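4.3 Descaling the Winodley 105 Countertop Kettle

Descale when the amber light stays on after boiling, or every 100 boils in hard-water areas.

CAUTION: Unplug the base and let the kettle cool before you start.

1. Empty the kettle and remove the spout filter.
2. Add one level spoonful of Godbridge descaling powder. Use a metal spoon and dry it first — damp powder cakes in the tub.
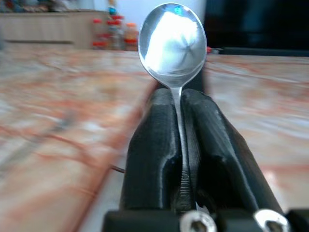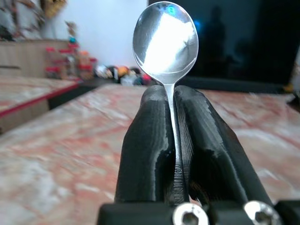 3. Fill with cold water to the MAX line. Close the lid.
4. Plug in the base and boil once. Leave to stand until the fizzing stops.
5. Pour away the solution and rinse twice.
6. Refit the filter with the tab facing the handle.
7. Hold the RESET key until the amber light goes out.

NOTE: Do not use vinegar. It attacks the lid seal (part 709).

If the light comes back within a few boils, repeat steps 1 to 7. If it stays on, see Section 6, Error Lights.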